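## 7. Gripper parts drawn away from the wrist 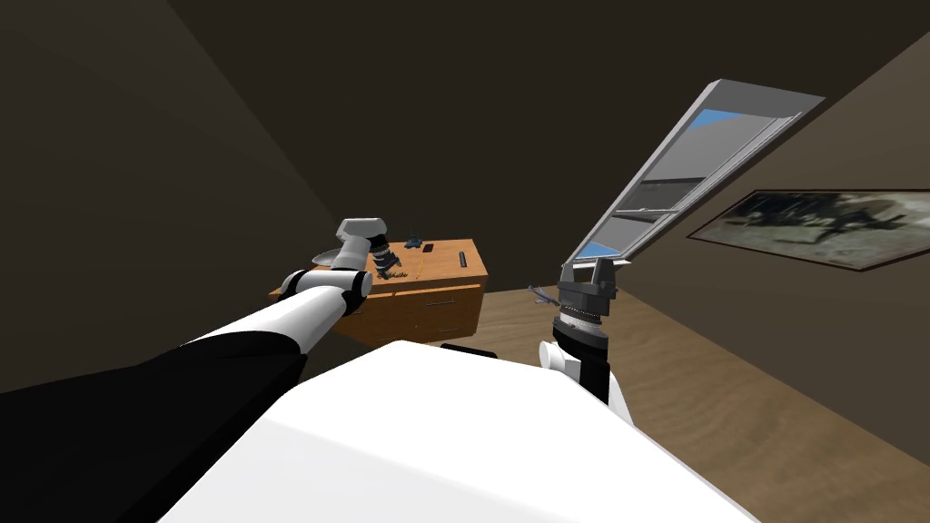
This section deals with a fault in which a finger, pad or tool is loaded in the simulator but is no longer held to the wrist it belongs to. It applies to the two-arm body in the Huretti simulator. It doesn't apply to the Tidex single-arm model, which has no separate finger parts.

The fault was first logged by Radwa Chraibi in January, in the attic room with the desk. A replay of 2,735 steps had finished with no error message, and the joint readings for both arms were within limits. The loose part only came to light when the replay was opened in the viewer.

**Caution:** Do not send a motion file to a real arm if it was recorded while this fault was present. The contact forces in the file can't be trusted, and the gripper may close harder than intended.

### 7.1 Signs of the fault

- A small part is drawn beside the wrist with a gap between them.
- The part keeps its place when the wrist turns, or follows a step or two late.
- The log shows `parent not found` or `joint skipped (583)`.
- Desk objects jump or scatter when the gripper comes near them.

Any one of these is enough to stop and check. The log line is missing in versions before 5, so on older installs you will have to rely on the viewer.

### 7.2 Stopping safely

1. Press **Pause**. Do not press **Reset** yet – it clears the contact log.
2. If the simulator is linked to a real arm, press the stop button on the arm's own controller, then switch the link off under **Connections**.
3. Save the state with **File > Save snapshot**.
4. Write down the scene name and the step number shown in the lower bar.

### 7.3 Finding the loose part

1. Open **Model tree** and expand the left arm, then the right arm.
2. Look for any entry at the top level of the tree that should sit under a wrist. Loose parts are listed in grey italics.
3. Click the entry. The viewer outlines the part.
4. Turn on **Show collision shapes**. If the shape and the drawn part are in different places, note this as well. It means the part may touch things where nothing is drawn.
5. Repeat for the other arm, even if you have already found a fault on the first.

**Note:** Small items placed in the room by the scene file are also listed at the top level. Check the name before you move anything. Petro Symonenko's scenes use the prefix `room_` for these, but older scenes do not.

### 7.4 Fixing the attachment

1. Close the scene without saving it.
2. Open the gripper file from the Plaltent parts folder in a text editor.
3. Find the line beginning `parent =`. The name must match the wrist flange exactly, including capitals.
4. Correct the name and save the file.
5. Delete the folder `cache/meshes`. If you skip this step the old attachment is loaded again.
6. Reopen the scene and run the wrist test for 106 steps with both arms clear of the desk.
7. Stop the test at any point and compare each part with its wrist. There should be no gap.

If the part is still loose, put the original gripper file back and send the snapshot to Ngọc Trình with the log. Don't fix the part in place with the **Pin** tool. It hides the gap in the viewer and leaves the contact forces wrong.

### 7.5 Before going back to work

- Mark every recording made since the last good wrist test as **Hold**.
- Run the wrist test once more with the real arm link still off.
- Ask Yvonne Nuttall or Wojciech Sikora to release the link. It can't be switched back on from an ordinary user account.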